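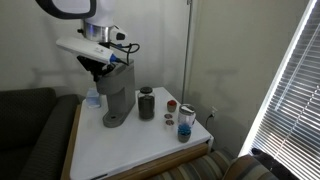 September, a bit after 9 pm

Rain until lunch, then clear and cold. I got the bus out to Drundier on the 151 because the car is still waiting on its part. It runs every 20 minutes in the morning and then goes hourly for no reason I can work out, so I had a good sit in the shelter on the way home.

The allotment is in better shape than I thought. The broad beans have come through the wind all right, apart from the end row, which is flat. I staked what I could with the old tomato stakes and ran twine down both sides. The garlic has rust on the lower leaves again. Same as last year, and I pulled it early then and the bulbs were small, so this time I'll leave it and see.

Dug over the bed by the tap. Heavy going. The clay was stuck to the fork in lumps the size of a loaf and I had to keep stopping to scrape it off with a stick. Put in 14 seed potatoes, the ones that had been sitting in egg cartons on the laundry windowsill, and ran out of room for the last few. They can go in a bag by the back steps.

Someone has been using my compost bay. There were palm fronds in it, whole, and they won't break down before I'm dead. I moved them over to the green waste pile and didn't leave a note. Last time there was a note it went on for months.

Stopped at Urrutia on the way back for bread and a tin of tomatoes. They've shifted everything around and the flour is now next to the dog food. Paid too much for a lemon – the tree at home has none left within reach and I'm not getting the ladder out in this wind.

Soup for tea, with the end of the silverbeet. It wanted more salt. Rang the water people about the bill and waited through the same piece of music over and over, then got told to try again in the morning.

My back is sore on the left, down low. Had a hot shower and it eased off for a while. I'll give the digging a rest for 2 days and do the seed trays instead – capsicum, basil, and the zinnias if the packet is still any good. Need to buy seed raising mix and a new washer for the hose. Library book is due back as well.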